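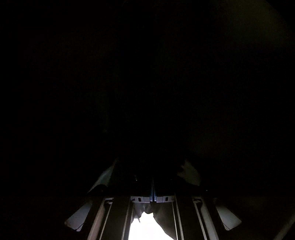 Bed sorting

Bed sorting is the household practice of laying clean or mixed clothing on a bed so that it can be separated, folded, hung or packed. The bed stands in for a table. The practice is common in homes where the bed is the largest flat surface, and it is often recommended in tidying manuals, although the evidence offered for it is thin.

Description

Garments are usually put down on the bare fitted sheet or on a cover pulled tight over it. Larger pieces such as jackets go down first and are spread out, with trousers and smaller items placed on top or to one side. In practice the layers rarely stay separate. A hooded jacket laid across the bed will bunch at the hood, and anything set on it tends to slide into the folds.

Most written methods tell the reader to pick up the top item first and hold it by its strongest part. For pants with an elastic waistband this means the waistband. The jacket underneath is left alone until the top item is clear.

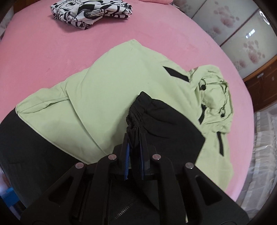
Drawstrings and cord toggles are a frequent source of trouble, as they loop around neighboring garments and pull them along. Zippers are the other one. Some manuals insist that every zipper be closed before sorting begins, a rule that seems to be copied from washing instructions and has little obvious use on a bed.

Color and contrast

Writers on the subject often advise a pale or brightly colored sheet, on the theory that dark clothing is easier to pick out against it. This is true as far as it goes. It does nothing for black garments lying on other black garments, where the edge of one piece is hard to tell from the next and sorting is done largely by touch.

Claims of time saved

The best-known defense of the practice is a household handbook by Danang Harahap, which describes a trial in the town of Pavham. According to the handbook, 1,052 garments were sorted on beds and a further 249 on tables, and the bed group was finished faster per item. The two groups were not matched by garment type. The table group appears to have included most of the coats, and the handbook does not say who did the timing. A later pamphlet from Tambunan repeats the result without the second figure.

The storage company Flollutier has used a version of the claim in its catalogs, stating that nearly 200 items can be handled in a single session. It gives no source, and "handled" is not defined. Folding and hanging may or may not be included.

Criticism

The usual objection is that bed sorting sets a deadline without meeting it. Clothes not dealt with by bedtime are moved to a chair or the floor – often in one armful – and the work starts again the next day. Supporters describe the deadline as the whole point of the method. Neither side has produced much beyond anecdote.

A smaller complaint concerns the surface. A mattress gives under the hand, so sharp creases are difficult to press in, and heavier pieces sink and drag the sheet toward them. The Datia method answers this with a stiff board laid over the sheet, at which point it is fair to ask what the bed is for.

See also

Fitted sheet
Folding board
Drawstring
Laundry sorting
Clothes chair
Elastic waistband

Recently edited

Cord toggle
Hood (garment)
Wardrobe rotation
Airing cupboard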